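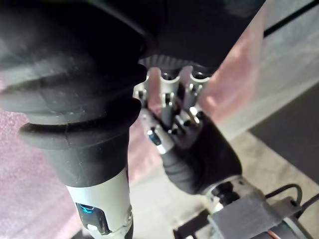
Chapter 9
Collision Boxes in Two-Dimensional Games

9.1 Drawn shape and tested shape

A sprite has two outlines. The first is the one the player sees, built from coloured pixels. The second is the one the program tests, and it is usually a plain rectangle stored as four numbers. Most of this chapter deals with the gap between the two.

Early home computers had little time to spare. A game running at 60 updates a second had to read the controls, move every object, test for contact and redraw the screen within each update. Comparing two rectangles takes at most four comparisons. Comparing two sprites pixel by pixel may take 1000 or more.

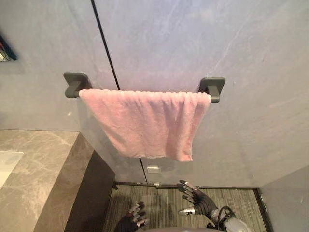 Figure 9.1 A pink towel folded over a wall-mounted bar.

Our running case is Ballgate, a platform game written by Nestor Manalastas. Its hero is 48 pixels tall, and the first version used a box of the same height. Testers complained of being hit by objects that had plainly missed. The box was then made smaller on all sides, and the complaints stopped.
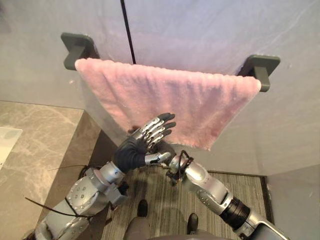
A rectangle fits some shapes badly, and the fit is worst where an edge slopes or curves. The error can be judged by drawing the smallest box that holds the whole shape and looking at what is left over. With a hanging towel whose lower hem sags to a shallow point, the box must reach down to the lowest part of the hem, so it also takes in bare wall on either side of it. A ball passing through that space would register as a hit. Two or three narrower boxes of different heights reduce the error — at the price of further tests.

Anqi Hou's method for choosing these boxes is set out in Section 9.4. 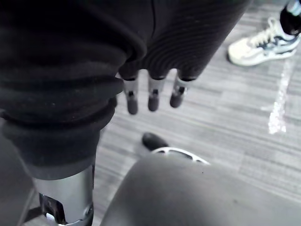

9.2 Testing two rectangles for overlap

Let each box be given by its left, right, top and bottom edges. Two boxes overlap only if each one's left edge lies to the left of the other's right edge, and each one's top edge lies above the other's bottom edge.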